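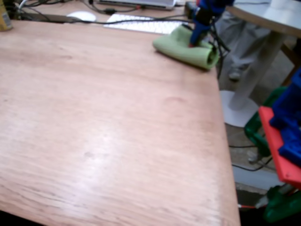

Student Project Reports, Issue 4, page 5

Scheduling of Drop-In Tutoring Hours at the Merkeck Learning Center

Diễm Ung
Project report, Student Services Research Seminar
Submitted Tue 13 January

Summary

The Merkeck Learning Center provides free drop-in tutoring in mathematics, chemistry and writing to undergraduates at Grulidside College. Students have complained for several terms that the wait for a mathematics tutor is long in the late afternoon, while tutors on the morning shift report having little to do. This project examined sign-in records for the fall term, compared them with the published tutor schedule, and tested a revised schedule on paper. The revised schedule moves existing tutor hours and adds none. It is expected to shorten the late-afternoon wait in mathematics. Its effect on writing support is less clear.

1. Background

Drop-in tutoring at Grulidside works as follows. A student arrives, signs in on the desk tablet, selects a subject, and is seated. A tutor in that subject comes to the table when free. Sessions have no fixed length, but tutors are asked to move on after a reasonable time when other students are waiting. Appointments are handled separately through Taltico, the booking system the college uses for advising, and were left out of this study except where noted.

The tutor schedule is drawn up before each term by the center coordinator. It is based mainly on the hours tutors say they can work. Tutors are students themselves, and most have afternoon labs or seminars, so the mornings fill first. The schedule has kept nearly the same shape from one term to the next. Earlier staff reports mention demand only in general terms, and I found no earlier attempt to compare the schedule with the sign-in records.

2. Questions

The project set out to answer the following.

At what hours do students sign in for each subject?
How well does the number of tutors on shift follow the sign-ins?
Can the match be improved without additional paid hours?

3. Data and method

The desk tablet stores the time of sign-in, the subject, and the time a tutor marks the session as started. The difference between the two times was taken as the wait. Records were supplied by the center with student names and ID numbers removed.

Some 200 records could not be used. Most of these had no start time, which happens when a tutor forgets to tap the entry or when a student leaves before being seen. The tablet does not tell these cases apart. Leaving them out probably makes the waits look shorter than they were, as a student who gives up has usually waited a long time. No correction was applied.

The remaining records were sorted by subject, weekday and hour. Final exam week in December was treated separately, as the center runs extended hours and borrows tutors from the departments during that week.

I also spoke with five tutors and the coordinator. These conversations were used to interpret the records and to learn which shifts could realistically be moved. They were not recorded, and no quotations are used in this report.

4. Findings

4.1 Mathematics

Sign-ins for mathematics are low until noon and rise through the afternoon. The peak comes between 3 and 5 p.m. and is strongest on the day before the calculus problem sets are due. The schedule places the largest number of mathematics tutors on the morning shift. By mid-afternoon the number on shift has fallen, and the longest waits of the day occur in the same hours as the peak.

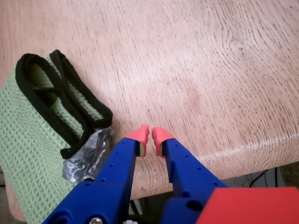 The pattern holds for every week of the term except the first, when sign-ins were few at all hours. It is also visible in exam week, though the borrowed tutors bring the waits down considerably.

4.2 Chemistry

Chemistry sign-ins follow the lab calendar. They cluster on the days before lab reports are due and are otherwise thin. Waits were short for most of the term. Tutors noted that many chemistry questions concern report formatting and could be answered by a handout. The center has such a handout, but it is kept in a binder behind the desk and students do not know to ask for it.

4.3 Writing

Writing differs from the other subjects in that sessions are long and the number of sign-ins is small. One session can occupy a tutor for most of a shift. A single early arrival therefore has a large effect on everyone who comes after. Many students who could not be seen appear to have booked through Taltico instead — the bookings rise on the days when drop-in waits are longest — but the two systems share no common record, so this could not be confirmed.

5. Revised schedule

The proposed schedule makes three changes.

First, it moves one mathematics tutor from the morning shift to the late afternoon on each of 4 days. Two of the tutors interviewed said they would accept the later hours if told before course registration opens.

Second, it combines the morning chemistry and mathematics shifts under tutors approved for both subjects. The center has enough of these tutors to cover the mornings, although an absence would leave a gap.

Third, it leaves the writing hours where they are and sets aside the first part of each shift for short questions only. Students with a full draft to review would be directed to an appointment.

The schedule was tested by replaying the usable sign-ins against the new shifts in a spreadsheet, keeping session lengths as recorded. Late-afternoon waits in mathematics fell in every week tested. Morning waits rose slightly in both mathematics and chemistry. Writing was not tested, as the tablet does not record whether a question was short.

6. Limitations

The replay assumes that students would arrive at the same times under a new schedule. This is unlikely to be fully true. If the afternoon wait becomes shorter, more students may come in the afternoon, and part of the gain would be lost. The study also covers one term only. Spring enrollment in calculus is lower, and the peak may be weaker or fall on another day.

Room capacity was not considered. The coordinator pointed out that the center shares its seating with the Đỗ Reading Room after 5 p.m., and that tables are sometimes taken before the mathematics shift ends.

7. Recommendations

The center should adopt the mathematics change for the spring term and review the sign-in records at midterm. The combined morning shift should wait until a substitute list exists. The tablet form should have a "left without being seen" option, and the chemistry handout should be placed on the tables or posted by the entrance.

The spreadsheet used for the replay, with the sorting rules described on its first tab, has been given to the coordinator.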